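## Grabar demostraciones de «paquete y plato» con dos brazos

Guía para operadores del proyecto Tritis. Se da por hecho que el equipo de teleoperación ya está calibrado y que la cámara de cabeza emite sin cortes.

### Preparación

1. Despeja la mesa. Solo quedan el plato y el paquete morado.
2. Coloca el plato en el centro, al alcance de ambas manos.
3. Abre una sesión en Bokari y fija la duración máxima del episodio en 40 segundos.
4. Comprueba que los cables de las muñecas no rozan el tablero al bajar los brazos.

### Grabación

- El brazo izquierdo manipula. El derecho espera abierto o semicerrado junto al plato, sin tocarlo.
- Varía la posición y el giro iniciales del paquete entre episodios. El plato no se mueve dentro de un mismo bloque.
- Acerca el pulgar antes de cerrar los dedos.
- Si el agarre falla, corrige una sola vez. Al segundo fallo, descarta con `d`.
- Cada bloque tiene 18 episodios. El objetivo por tarea es de 200.

Posturas del brazo izquierdo respecto al paquete:
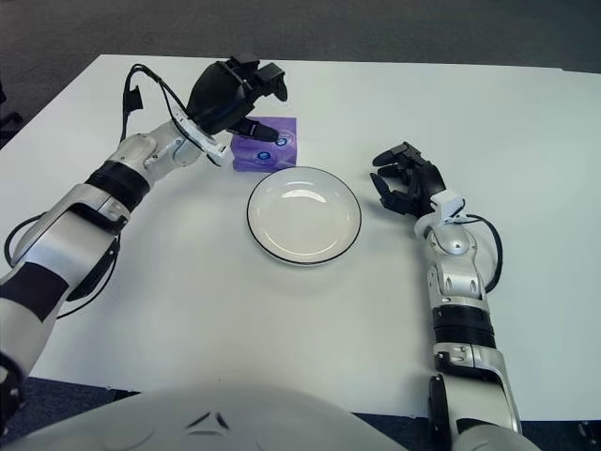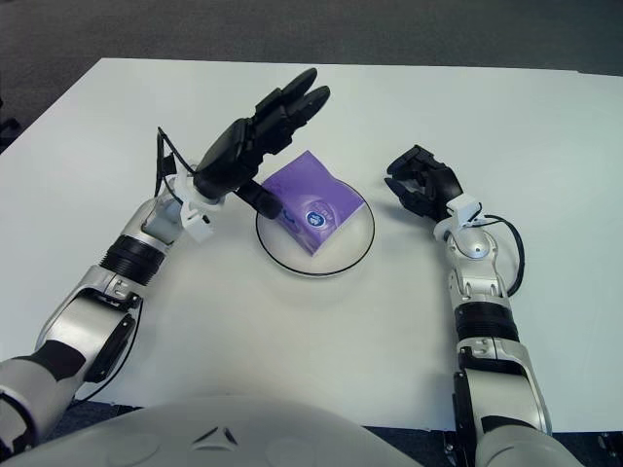
Paquete sujeto en la mano izquierda, plato vacío:

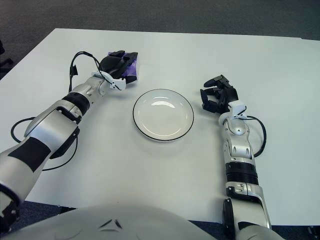
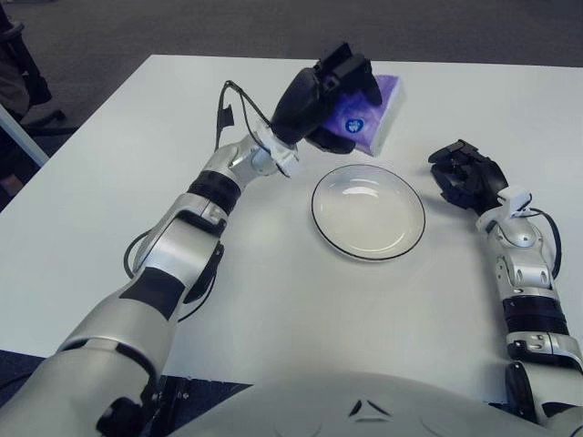

### Etiquetado

Marca tres instantes por episodio: `contacto`, `agarre` y `suelta`. El contacto se anota en el primer fotograma en que un dedo toca el paquete, aunque este no se desplace. Los episodios con oclusión total del objeto llevan además `oc=1`.

En la tanda de junio quedaron 156 episodios válidos tras la revisión de Suha Sayegh. La mayoría de los descartes tenía `suelta` sin anotar, así que conviene ejecutar `validar_etiquetas` antes de subir el bloque. Las dudas sobre el formato, a Rami Semaan.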